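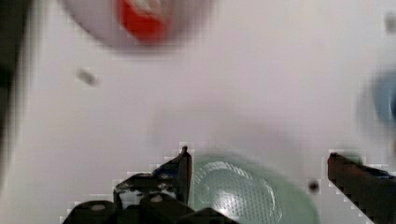

Getting a table-clearing arm to pick up your bowls

Tips for owners of the Zasix bench arm, and for anyone thinking of buying one

The Zasix arm comes from Rorix as a kit. It costs $2,925 with the two-finger gripper and wrist camera, or a bit less if you already own the base. We've had one on the kitchen table since August and use it for moving bowls, plates and cups from one side to the other. It is slow, and it needs some help from you. These are the things that made the most difference in our kitchen.

Start with one bowl

Set a single bowl between the fingers and get that working before you add anything else. A plate or a cup can stay on the table as long as it is well out of reach of the fingers.

A translucent bowl on a white table is a hard thing for the wrist camera. Pale green is about as light as we would go. If yours are clear glass, lay a coloured tea towel or a plain placemat underneath. A textured surface catches the light and gives a bright spot in the middle, so turn off any lamp directly overhead.

Wipe the table first

Small smudges and dark specks show up strongly on white. Use a damp cloth and a drop of dish soap, then dry it. For old grey marks, a paste of baking soda left for 3 minutes will lift most of them. Don't use a scouring pad on a laminate top.

Grip the rim

The Zasix does better with the rim of a bowl than with the whole body. Bring one finger down inside and keep the other outside. Set the grip force at the lowest step and go up one step at a time until the bowl stops slipping. Our heaviest bowl is 300 grams and that is close to the limit for a rim grip. Anything with food in it we move by hand.

Look after the fingers

The fingers scuff. Scuffs on the sides are only cosmetic, but check the tips for grease every few days. Wipe them with warm water on a cloth, never under the tap. Check the screws on the gripper mount while you are there and snug them up with the key from the kit. Rorix suggests new finger pads after 2,000 grips. Ours went a bit sooner.

Spare pads are sold in pairs. The Mullus silicone ones fit with a small trim and hold a wet rim better than the originals, though they pick up more fluff.

Which dishes to use

Plastic and melamine are the best place to start. The Trịnh stacking bowls have a wide rolled rim that suits the gripper, and they come in darker colours. Thin china we would leave in the cupboard. Enamel plates are fine, but they slide, so put a piece of non-slip matting under them.

Is it worth buying?

For clearing up after dinner, no. You will be finished by hand before the arm has moved its second bowl. For someone who can't easily reach across a table, or who likes tinkering, it is a solid kit with a clear manual. Allow a full afternoon for setup.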